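## 3. Emptying and sorting the metal bin

Rev. 22nd August, D. Heo. Replaces the January sheet.

Do this before the bin goes back to Dromwood. Gloves on, the floor of the bin is scratched up and foil edges are sharp.

1. Bin flat on the wooden table, front wall toward you. Don't hang it over the edge.
2. Look first. Small stuff ends up along the left wall.
3. Foil out first. Crumpled is fine, goes in scrap metal.
4. Building plates next. Lift from one end, dont drag. Studs catch on the scrapes.
5. Trays after that. Stack by size.
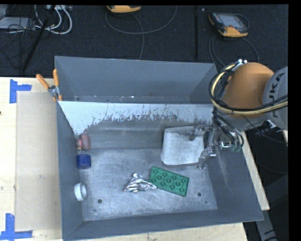

*Fig. 3: Mixed load before sorting. Foil and green plate mid-floor, tray behind, small items at left.*

6. Small items last, one at a time. Rolls standing on edge will tip and run, so keep a hand on them.
7. Anything you can't name: Nultance box, lid off. Ask Melaniia.
8. Wipe the floor of the bin, dry cloth. Check round the holes for bits.

**Note:** Scuffs and worn patches are OK. Leave them. No sanding, no paint.

**Caution:** Max load 40 lb. Two people to lift above that.

**Caution:** Fingers out of the holes in the floor. Use the hook from the Cocco kit if somthing is stuck.

Log the bin on form 1433, initial it, leave the form with Stepan Bilyk. Next section covers relabeling.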